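Kitchen robots still slow at clearing up, trial finds

May 13, 2020

Robot arms can tidy a small kitchen table, but they take far longer than a person and still need someone close by, according to results published by the engineering firm Lavell.

The company spent April running short household jobs at its workshop in Ivwood. The arms were asked to move food on to plates, put things into bowls and baskets, and clear a worktop. Across the month they made 3371 attempts at 18 different chores.

Lavell says its aim was to find out which jobs are close to being useful in an ordinary home – and which are years away.
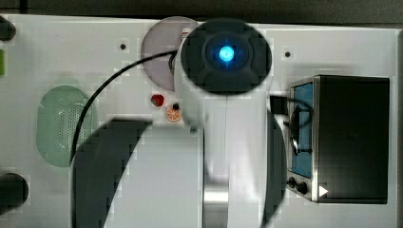
Picking up firm objects and setting them down a short distance away gave the best results. Soft food was harder. The arms either gripped too lightly and dropped it or pressed hard enough to leave a mark. Doors and knobs caused the most trouble, as a small error in position at the start was enough to spoil the whole job.

Of the 18 chores, only 6 were finished reliably enough for the firm to call them ready for longer testing. None was done as fast as a person would do it.

The work was paid for in part by Carretero, a catering supplier that wants to know whether the same equipment could prepare trays in staff canteens. It said it had no plans to put robots in its own kitchens this year. 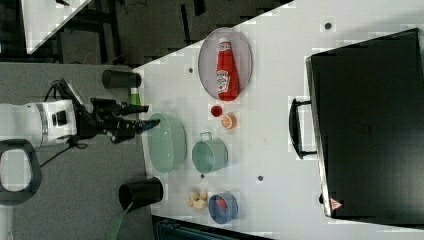
Crowded tables remain a problem. When items stood close together, the arms often nudged one while reaching for another, and the run had to be stopped and set up again by hand. Lavell counted each of these as a failure, even where the right object was picked up in the end.

Cost is the other obstacle. The firm would not give a price for a full system, but said a home version would have to sell for less than £2000 before many households would think about it. Present equipment is well above that.

A second round of tests, under the project name Zidunura, will look at loading shelves and packing bags in a small shop. Results are due next year.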